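Hardware Basics, Unit 4: Opening the Case and Seating a Processor
Handout for the Flalley evening course

Welcome back! Tonight is the part of the course I look forward to most, when the lid comes off and all those names from the first three units turn into things you can put a finger on.

Unplug the machine, hold the power button in for a few seconds, and lay the tower on its side. Touch bare metal on the case before you reach in. Then take your time looking around (really, give it five minutes). Follow the colored wires, find the power supply, find the RAM slots, and see how the whole board is arranged around one small square socket.

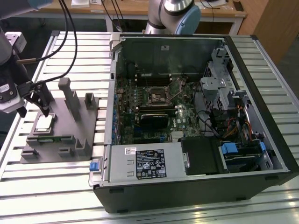
Hauwa Garba wanted to know whether the retention lever should be up before the chip goes anywhere near the board, and yes, always. Lever up, frame up, then the chip.

Hold the processor by its edges only. Find the corner mark, match it to the mark on the socket, and lower it straight down. It should drop in under its own weight, which is a lovely moment! If it doesn't sit flat, lift it out and check the marks again. Never push. Close the frame, then bring the lever down; some resistance there is normal.

For next time: read pages 18 to 23 in the Sillano workbook and sketch your own board from memory, labeling as many parts as you can. We'll start with thermal paste and coolers.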